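Home Guides Hand demos Cells Forms Search

Recording the folder task: house rules, version 3

Posted Tue 15 November, Poven demo desk

Quick rewrite of the May page, which had got out of step with what we all do. Covers hand demonstrations for document filing, meaning a person does the job with a head camera on and the arm learns from it later. Doesn't cover running the arm. For that see Cells.

Read the whole thing once before your first session. After that just the bit on starts and ends, which is where most takes go wrong.

Before you sit down

Consent form signed and in the tray. No form, no recording, even if it's "just a test". Tests end up in the set.

Phones away. Lanyards off, and inside a pocket is fine. The head camera picks up far more than you think when you lean in.

Paper. Only sheets from the dummy pack. Never a real contract, invoice, letter, anything with somebody's details on, even if the print looks too small to read. Blurred today doesn't mean blurred once somebody has sharpened it. Dummy stamps are allowed and should be mixed in with unstamped sheets. If you find a sheet you're not sure about, put it in the shredder box and take another.

Same top for the whole session. If you have to change, log a new session number. Sleeves down to the wrist or pushed right up, not half way -- half way slides during the take and then you fiddle with it.

Camera height: sit how you'll actually sit, look at the table where the folder will be, then tighten the strap. Both hands need to be in view from the moment they reach the folder. Check the live view with your hands out, not in your lap.

Leave the table and the wall as they are between takes. We had sombody wipe down and tidy up half way through a session and the session had to be split in two. Stains, cables, marks on the wall, all fine. Changing them partway isn't, unless the plan says to.

What one take consists of

Hands on the closed folder. Open it, cover to the left. Lift the clamp. Top edge of the sheet under it. Clamp down. Flatten. Close. Hands on the folder again. Stop.

The reverse (taking a sheet out) is its own task with its own code. Don't do one and carry on into the other because you're in the rhythm. Cut between.

Use both hands. One steadies, one works, and it can be either way round but pick one and stay with it for a block. The arm we're feeding has two grippers and a take where the left hand hangs off the table for half the time is no good to it.

Fingertips matter more than speed. If you pinch the corner of a page, let it be seen. If you slide it, slide it with the hand flat and don't hide the edge behind your knuckles.
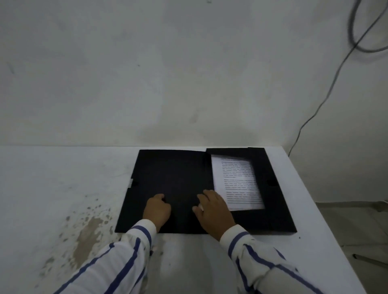

Pace next. Normal office pace, a touch slower if anything. A clean insert should come in at 11 seconds or more from opening to closing. Under that and you're rushing, and the wrist tracking smears. No upper limit really but don't freeze and think. If you need to think, think before the take.

Don't talk. Don't nod along to someone across the room either, your head is the tripod.

Mistakes. Keep them if you recover within the task. Sheet goes in crooked, you lift the clamp, straighten it, clamp again: that's a good take, log it as "recovered". We want those. Sheet goes on the floor: stop, log "dropped", start over. Don't reach down for it with the camera running, all you get is chair and floor. Torn sheet: stop, bin it, log it.

Do not repeat a take till it looks perfect and delete the others. That was the habit under the old rules and it left us with a set where the paper always goes in first go. Then the first time the paper didn't, the arm just stood there pressing.

Starts and ends

This is the bit people skip.

Every take begins with the folder shut and both palms or fingers resting on it. Camera steady. Hold for a slow breath. Then go. Every take ends the same way. It feels daft. It is how the cutter script finds the edges, and if you lift one hand early to reach for the stop pedal it puts the cut in the wrong place and chops off the close.

Label side up. Folder square-ish to the table, doesn't have to be exact and shouldn't be the same every time. Move it a bit between takes. Nearer the wall, nearer you, a few degrees off. Not so near the front that the cover hangs over when it opens.
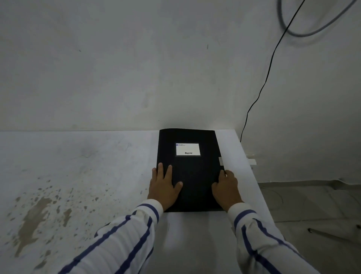
A reply to the draft asked why we don't mark the folder's place with tape and be done with it, as Cevetti do on their bench. Fair point for an inspection job, where the part sits in a fixture. Wrong for this one. In an office the folder is wherever the last person left it. So no tape, no corner blocks, no template. If your takes all begin with the folder in one spot the checker will send the block back.

Same goes for which way the page curls. Leave it curled.

The clamp

Most injuries so far have come from the clamp and they've all been small and all been daft. Lift it from the end, not the middle. Let it down, don't let it snap. Keep the other thumb on the page and off the bar. If the spring on a folder has gone stiff, swap the folder and put a sticker on the bad one.

Once it's down, press the sheet flat with an open hand, low on the page, while the other keeps hold of the bottom corner. Doing it this way round shows the arm where the resistance is. Press near the bar first and the bottom edge springs up again, and you end up chasing it about.

If the page hangs past the panel, leave it hanging until you've finished pressing, then bring it in. Don't tuck and press at the same time. Looks quick, can't be copied.
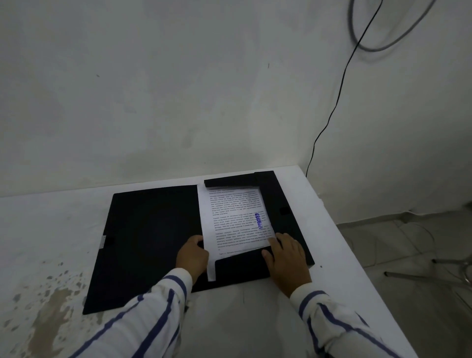 Sheet under the clamp bar, left hand on the lower corner, right hand flat.

Breaks and numbers

Blocks of 20 takes. Then camera off, off your head I mean, and up out of the chair. Hard limit of 80 a day per person, and that includes dropped and torn ones. People try to argue the failed ones don't count. Your neck counts them.

If you feel the strap, stop. If you get a headache, stop and you're done for the day, no makeup session later in the week.

Logging

Do it at the end of each block while you remember. Sheet in the Forms section. Needed:

session number
task code (insert or remove, not both)
folder type
which hand steadies
result per take: clean, recovered, dropped, torn
anything odd, in plain words

"Anything odd" is the field that gets used most further down the line so please don't leave it blank when somthing was. Light changed, chair moved, somebody walked behind you, new batch of paper. One line each is plenty.

File goes to the Porero folder the same day. Don't keep a copy on the laptop. If anyone in shot didn't sign, even if it's an elbow, say so in the log and the take gets pulled before it goes anywhere.

Checking

Somebody else checks your block, never you. They watch a handful at normal speed and look for the start hold, the end hold, both hands visible, nothing readable that shouldn't be. One readable real name and the whole block is quarantined until it's been gone through take by take. Slow and boring, so see the paper rule at the top.

Changes since the last version: end hold added, "recovered" added, tape banned, daily limit now counts failures.

Comments (4)

Guest
Does the hold at the end apply to the remove task as well? Ours have been ending with the sheet still in the hand.

Poven demo desk
Yes. Put the sheet down beside the folder, close it, hands on, hold. Will add it to the page.

Guest
We use the Siddiqui ring binders, no clamp. Is the 11 seconds still right? Rings take me a good deal longer and I'm not slow.

Guest
Glad about the recovered takes. I was binning loads of those in May and wish I hadn't.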